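Forkley four-shelf plastic unit: my review after a month in the laundry room

I went back and forth on this one for ages. My old wire rack had started leaning toward the dryer, and every load of towels made it lean a bit more, so something had to go.

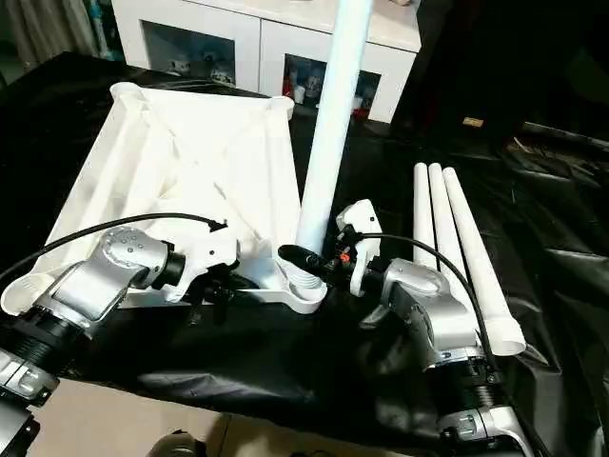
I looked at metal first. The Morwood one is lovely, but it's 71 inches tall and I have a window right where the top shelf would go. My neighbor Raquel Cordeiro swears by hers (she keeps canned tomatoes on it, a frightening number of them), and if you have the wall for it, go look at that one too. I wanted something that wouldn't rust next to the washer, and the Forkley was 23 dollars on sale in June. Sold!

You don't need any tools. The poles push into the shelf corners and you work your way up, and I'd say do it on the floor, barefoot, with your weight over it. The first couple of poles went in with a good shove. The third one fought me. I ended up thumping it with the heel of my hand and then a rubber mallet with a sock over it – don't skip the sock. The instructions are one folded sheet with drawings the size of postage stamps, so good luck if you left your glasses upstairs.

Now the shelves. They're open underneath, so small stuff like clothespins will tip over or get stuck. I cut up an old placemat and that fixed it for the second shelf, and the others I just use for big things. Detergent, the iron, a bucket, the dog's towels. The very bottom shelf is low enough that I can't get the vacuum under there, which bugs me more than I expected.

Does it wobble? A little, if you bump it with a hip. Full, it stays put. I wouldn't put a microwave on it.

I'd buy it again at 23 dollars, but not at full price. Four stars, and the missing one is for that third pole.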